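How to Find the GCF and LCM with a Factor Ladder

If your students can divide by 2, 3 and 5, they can do this. The factor ladder gives you the greatest common factor and the least common multiple from one small piece of work, and I love it more every year! I picked it up from Bernadette Hervieu when we shared a sixth grade hallway at Stidstead, and I haven't gone back to listing multiples down the side of the page since.

You'll need paper, a pencil, and a fair grip on the times tables up to 12.

Step 1. Write the two numbers side by side and draw an L shape around them, like an upside-down division box. We'll use 36 and 60.

Step 2. Find any prime number that divides both. Write it on the left, outside the L. Both of ours are even, so 2 goes there.

Step 3. Divide each number and write the answers underneath. 36 becomes 18 and 60 becomes 30.

Step 4. Draw another L and keep going. 18 and 30 are both even, so it's 2 again, which leaves 9 and 15. Then 3 goes into both and leaves 3 and 5.

Step 5. Stop when the only number that divides both is 1. The only whole number that goes into 3 and 5 is 1, so our ladder is finished.
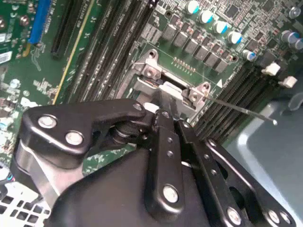
A green computer motherboard and a black gripper.

Now for the fun part. Multiply the numbers down the left side to get the GCF:

2 x 2 x 3 = 12

For the LCM, multiply the left side and then carry on around the corner along the bottom row:

2 x 2 x 3 x 3 x 5 = 180

I have kids trace it with a finger. Down the side for the GCF, the whole L for the LCM (L for LCM, they never forget it!).

Checking your answer

Multiply the GCF and the LCM together. You should get the same thing as multiplying the two starting numbers.

12 x 180 = 2,160
36 x 60 = 2,160

They match, so we're good. This check works for any pair of positive whole numbers, but don't use it with three.

What if nothing goes on the left?

Try 97 and 149. Both are prime, so there's no rung to write at all. The GCF is 1 and the LCM is just the two multiplied together: 97 x 149 = 14,453. Put this one on the board on a Friday and watch them hunt for a common factor. It's a great argument starter.
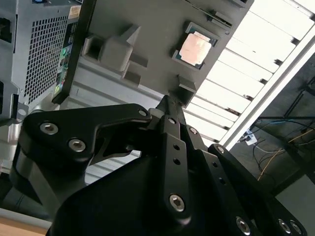 A computer processor on a tilted gray plate.

Do I have to use primes?

Nope! If you spot right away that 12 goes into 36 and 60, write 12 on the left and you're left with 3 and 5 in one step. Primes are easier for beginners, but a student who sees the bigger factor should go for it. Mireille Millet's group likes to race the short ladder against the long one.

The mistake I see most is stopping too soon. A student gets to 9 and 15, thinks "they're odd, I'm done," and hands in a GCF of 4. Have them test 3, 5 and 7 before they put the pencil down.

Practice

a) 24 and 40
b) 45 and 75
c) 28 and 42
d) 16 and 81

Answers
a) GCF 8, LCM 120
b) GCF 15, LCM 225
c) GCF 14, LCM 84
d) GCF 1, LCM 1,296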